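In Defense of the Ugly Bath Mat

My mother-in-law's house in Plaltardale has a guest bathroom I would put up against any hotel's for plain good looks. The floor is polished to the point where you can check your teeth in it, the towels match, and there is a little dish of soap that I believe has been there since before I married into the family. I have also fallen down in that bathroom twice, once badly enough that I ate Thanksgiving dinner standing up. So you may take what follows as the opinion of a biased person, because it is.

I think we have let smoothness get away from us. Sometime in the last couple of decades we all agreed, without ever having the conversation, that a surface with nothing on it is a better surface. Our stoves went flat, and our phones got so slick that we immediately had to buy rubber cases to hold on to them, which ought to have told somebody something. Kitchen cabinets lost their handles and now you have to press them in a certain spot to make them open, and I have watched grown adults press their way along a whole row of cabinets looking for a drinking glass.

I understand the appeal, I really do. Smooth wipes clean. Smooth looks finished. When my husband and I redid our kitchen we went to Stankevičius, the big showroom out past the county line, and the young man there showed us 23 samples for the countertop, every one of them as slippery as a trout. I asked if he had anything with a bit of tooth to it. He was very polite about it and went into the back, and came out with a single square of something honed and dull that had dust in the corners. We bought that one. I've never been sorry, though it does hold on to beet juice, and I'd be lying if I said it didn't.

What I miss is the way a rough thing talks to your hand. My grandmother had a steamer trunk with a pebbled lid, and I could tell you in the dark which end of it I was touching. The old seats on the Conum bus had a ribbed cover that left stripes on the backs of your legs in summer, and we complained about it and compared stripes the whole way home. The new seats are a hard shiny shell, and every time the driver takes the corner by the feed store, all of us passengers shift over one inch to the left like books on a shelf. I rode it on a Wednesday last month with a sack of oranges in my lap and spent most of the trip chasing them.

There's a money side to it as well, and I don't think it's a small one. A glossy thing has to stay perfect. One scratch and you see nothing but the scratch for the rest of its life, and before long you're pricing a new one. I paid $148 for an Emby side table with a top like a mirror, and it looked old in April and I'd bought it at Christmas. The scuffed pine bench beside it has been kicked by three children and still looks the way it always did, which is to say, like a bench that's been kicked. 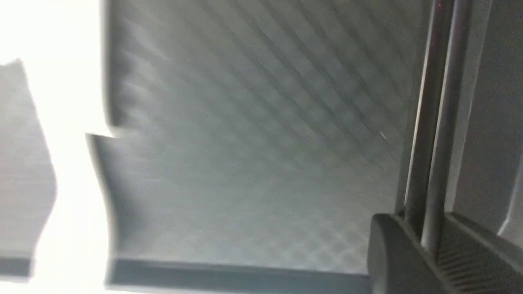

Good texture doesn't have to be heavy or rustic, and I want to say so plainly, because whenever I bring this up people assume I'd like everybody to live in a log cabin with a butter churn. I would not. I like my dishwasher. All I'm asking for is a bit of relief on the things we touch and lean on and set our cups on. Take a light gray surface with fine raised ridges running on the diagonal and a fainter set crossing them, so that you get a soft sort of diamond pattern, going almost silvery where it's finest. I don't find that old-fashioned or fussy at all. The color is as calm as anything in the showroom, and there's still something there for your eye to travel along, and for your fingers too, I would think. I'd take a yard of that over a mile of high gloss.

People will tell me ridges collect crumbs. They do! So do I, by the end of most breakfasts, and a stiff brush takes care of us both. They will also tell me that fashion goes around and that textured everything will be back in the stores in a few years at twice the price, and they're probably right about that too. I only wish it would hurry along a little.

In the meantime I bring my own bath mat to Plaltardale. It's brown, it has nubs all over it, and it doesn't match one thing in that room. My mother-in-law rolls it up and puts it outside my bedroom door every morning, and every evening I put it back.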